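We use cookies to remember your settings on this site. By continuing to read you agree to this. OK

Household Safety and Repair, Evening Course
Notes for Session 4: Overcurrent, or why things are built to fail on purpose
Course tutor: Dineo Adams
Posted 26 August 2020

Hello again, everyone, and thank you for such good questions last time. I promised to write up the part we rushed through at the end, so get yourself a cup of something and we'll take it slowly.

Let's begin with heat. Any wire that carries current warms up a little. Most of the time you would never notice, but the warming goes up with the square of the current, so if you double the current you get four times the heat in the same wire. Triple it and you get nine times. A cord that is perfectly comfortable running a lamp can get dangerously warm running a space heater, and if it is coiled up under a rug (please check yours tonight!) the heat has nowhere to go.

To work out the current, divide watts by volts. Nobuhle Tshabalala asked about her workshop lamp, so let's use that one. It is rated at 75 watts and runs on 120 volts, so it draws a bit more than 0.6 amps. Two of them together make 150 watts, or 1.25 amps. You can see we have a long way to go before we trouble a 15 amp circuit - but add a toaster and a kettle on the same circuit and the sum looks very different. Try it with the labels in your own kitchen and bring me your totals.

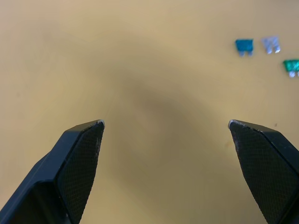

Overload and short circuit are two words people swap around, and I'd like us to keep them apart. An overload is too much current along the proper path, usually from too many things running at once. A short circuit is current taking a path it was never meant to take, with very little resistance in the way, and the current can shoot up in an instant. A fuse deals with both. Inside is a thin piece of metal that melts before the wiring can come to harm. The little blade fuses on the tan tabletop are the kind made for cars, and they do the same job there that the bigger ones do in an old house panel, though you must never use one in place of the other. Voltage ratings matter as well as amps.

A breaker does its work by opening a switch, so you can reset it. If it trips again right away, leave it off and find out why. I once knew a landlord in Devcombe who simply kept fitting bigger fuses until the lights stayed on, and the wiring in his hallway ceiling had to be replaced from end to end. The rating belongs to the wire, so please don't go up a size.

For next time, read pages 38 to 41 of the course booklet and try the first two problems on page 103. Bring a pencil and your kitchen totals.

Contact the course office | Copyright Devcombe Evening Classes | Back to top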